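# A month with the Tridier arm kit

June 2021

So I finally caved and bought the Tridier, the little desktop arm kit that Azucena Xolalpa has been going on about since February. I got mine from Clallness (delivery took six days, box a bit squashed, contents fine) and I've now had it running long enough to have Opinions.

Building it was lovely. There are 101 screws in the bag, which sounds awful, but they come sorted into little packets and the booklet is clear, apart from the page on the wrist, where the drawing is upside down compared with everything before it. I did the wrist twice. Tea helped.

The software is a different story! It installed quickly enough on my old laptop, then wouldn't find the arm until I swapped the cable for one from the drawer. After that it was smooth going, and the wrist camera view came up first time. I've been keeping the arm on the white table with the laptop next to it, and I do like having the picture from the gripper to steer by. You get a feel for where the fingers are pointing much faster than you'd think.

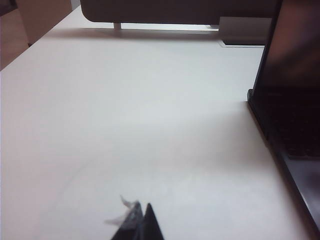 Can you use it without knowing how to program?

You can for the basics, as the app lets you move the arm by hand, save each position and play the lot back in order, but anything cleverer needs a bit of Python.

My Python is rubbish, so I've mostly stuck to saved positions. Aurelio Xolalpa (Azucena's brother, much more patient than me) wrote me a short script that slows the last bit of each move, and it made a huge difference to how jerky the thing felt. I do think that should be a setting in the app.

Moans: the fan is loud, the power lead is far too short, and the spare finger pads cost over 30 pounds a set from Clallness. Nendonach does a set for less but I haven't tried those yet. If anyone has, please tell me whether they fit!

Next I want to have a go with the Barajas base plate, if I can find one second-hand for 70 quid or under.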